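Workshop notebook - glass room
July, Monday

Nevik kiln, uneven slump on the left side

Third batch running with the same fault. Pieces on the left of the shelf sag less than pieces on the right, on the same schedule, in moulds cut from the same pattern. The right-hand dishes sit flat in the mould. The left-hand ones bridge at the corners and can be rocked with a finger. Glass is the usual Pacheco clear sheet, same delivery, cut by Cleiton on Friday and washed the same way as always.

Schedule for reference is the one on the card by the door: slow ramp, hold at 700 for 20 minutes, drop to the anneal point, long soak, slow cool with the lid shut and the vents plugged. No changes to it since spring. The controller display read correctly at each check.

Kamran's first thought was the moulds. He swapped left and right before the second batch and the fault stayed on the left. So the moulds are out of it, at least as the main cause. I would still like them skimmed and rewashed, as the kiln wash on two of them has gone powdery.

Checks made cold

Isolated at the wall and locked off before opening the side panel. Key in my pocket throughout.

Elements. Measured resistance of each bank at the terminal block with the links off. The right bank agrees with the figure written inside the panel. The left bank reads higher than it should. The elements are original and the cycle counter stands at 364, so ageing is expected, but I would expect both banks to age together. Looked along the left grooves with a torch. One coil has stretched at the back corner and is leaning out of the groove towards the chamber. The turns are wide apart there and bunched further along. No break.

Terminals. Left rear terminal has discoloured and the nut was less than finger tight. The crimp behind it has gone dull and brittle. I think this accounts for a good part of the high reading. Cut back the lead to clean wire, new ring crimp, new washer, nut to the usual tightness. Reading on that bank came down afterwards but not all the way to match the right.

Door and lid seal. Ran a strip of paper round the lid seal, lid closed, and pulled at intervals. Firm everywhere except the left front corner, where the strip slides out with no drag at all. The fibre rope is flattened there. It is the corner people lean on when loading. A leak at that point would cool the left side during the hold and would also matter in the anneal, where I care about it more.

Thermocouple. Central, through the back wall, sheath intact. It protrudes the correct distance. The controller only sees this one point, so a left-right difference can be as large as it likes and the display will still say 700.

Brick. Hairline cracks in the floor, old and stable. One chip by the left front corner under the bad part of the seal. Vacuumed the chamber with the soft brush and changed the bag afterwards. Mask on for this, as always with brick dust.

Hot survey, method

Dirceu and I set up a survey to get numbers before ordering parts. Bare moulds on the shelf, no glass, normal schedule. Type K probes laid at left, centre and right, tips 20 mm above the shelf and held in place with offcuts of soft brick. Leads out through the vent hole, packed with fibre. All probes came off the same reel, and we put them together in the block calibrator beforehand and wrote the offsets on the tags. The offsets were small and I have applied them below.

Readings were taken by hand from the panel meter by whoever was in the room, with a rotary switch between channels. It is tedious and the gaps between readings show who went to lunch. Next time it should be logged properly (see further down).

Hot survey, results

During the ramp the left probe lags the centre and the gap grows with temperature. It is worst just before the hold, then closes slowly and never shuts. At the end of the hold the centre was at 700 by the meter, agreeing with the controller. Right was 4 degrees above. Left was 20 below.

A difference of that size is enough to explain the shape of the pieces without bringing in anything else. At slumping temperature this glass is soft enough for the hold to matter a great deal, and the left side is in effect getting a cooler and shorter hold.

In the anneal soak the spread narrowed to 4 degrees between the extremes, which I am content with. Kanyarat asked whether the finished left-hand pieces are safe to sell, given that they came through the same anneal. I put the ones from the last batch between crossed polarisers on the light box. No bright fringes at the edges or corners on any of them. They are badly shaped but they are not strained, so they can go to the seconds shelf. The polariser test was made with the glass at room temperature and left to settle overnight, since warm glass shows stress that later goes away.

One caution on these figures. The survey was run after the terminal repair. The three faulty batches were fired before it, so the gradient then may well have been bigger. We have no reading from that time and will not get one.

What I think is happening

Two causes adding up. The left bank is weak, partly from the bad crimp (now fixed) and partly from the stretched coil. The seal leaks at the left front. The ramp lag fits the weak bank, as that is when the elements are working hardest. The part of the gap that persists to the end of the hold fits the leak better. I can't separate them from one survey.

Solange suggested turning the whole shelf half way round between batches so that at least the faults are shared out. No use for single firings, but I have noted it for the big dishes, which go through twice.

Temporary working rule

Until parts are fitted:
Load the centre and right of the shelf only.
Left side may be used for kiln wash drying and mould bisque.
No stretching the hold to bring the left side up. The right side will over-fire and mark on the mould before the left is done.
Cone packs left and right on every firing, written up on the sheet.

Parts

Element pair, left and right. Replace both banks together. Skarurance list them for this model and Kamran has the part code from the plate. I would sooner have a spare set on the shelf as well, but that is for Dirceu to decide as it comes out of his budget.
Lid rope, full length. No patching of the corner. The last patch on the small kiln lasted a month.
High-temperature ring crimps. We are down to the loose ones in the drawer and I don't trust them, some have been squeezed and opened out again.
Refractory cement for the chip.

Tredanel quoted for a site visit to do the elements. Not needed, we have done this before on the small kiln and the pins and pliers are still in the box. The quote is in the folder if anyone wants to compare.

Logging PC

The bench PC that used to take the kiln readings has been out of use since winter. It would save the switch-and-clipboard business for the second survey, so it went on the list for this week. Case is open. Dell board, socket empty with the load plate standing up, power supply leads still in the case. Do not put anything down on the board while the socket is open, and keep the glass bench air line well away from it. The contacts in those sockets bend very easily and can't be straightened to any standard I would rely on.

To do on it: find a processor that suits the board, clean off and renew the thermal compound, check the memory one stick at a time, then see whether the old logging software still talks to the thermocouple interface. If the interface is dead there is no point in going further and we buy a standalone logger. Cleiton to test the interface first on the office machine, before any money is spent on the rest.
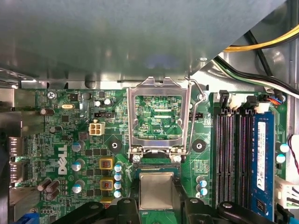 Second survey, plan

To be run once the elements and rope are in, and after the new elements have had their oxidising firing with the chamber empty. Same probes, same tags, same positions, so that the two sets can be laid side by side. I want the following added:

A probe at the left front corner, as close to the seal as it will go, to see whether the leak has gone.
A probe under the shelf at the centre. The floor cracks are stable but we have never measured below the shelf and the anneal assumes it follows the top.
Clamp meter on each bank during the ramp, read whenever the relay is in. Meter on the incoming supply at the same time. Kanyarat noticed the lights dip when the big compressor starts, and if supply volts are low in the afternoon it will slow the ramp on both sides.
One repeat with the shelf loaded with scrap glass on the moulds, as an empty kiln is kinder than a full one.

Target is left and right within 4 degrees of centre at the end of the hold. If we miss that with new elements and a sound seal, the next thing to look at is the shelf position. It has crept towards the left wall over time and the gap on that side is now smaller than on the right. Pushed it back to the pencil line this afternoon and redrew the line with a scriber.

Open items

Mould skimming, Kamran.
Order to Skarurance, me, once Dirceu has agreed the spare set.
Firing card by the door to be marked up with the loading rule, done 4 pm.
Polariser sheet has a scratch across one corner. Usable. New one with the next optics order.
Lock-off key is back on its hook. Side panel refitted, all screws in, earth strap checked to the frame.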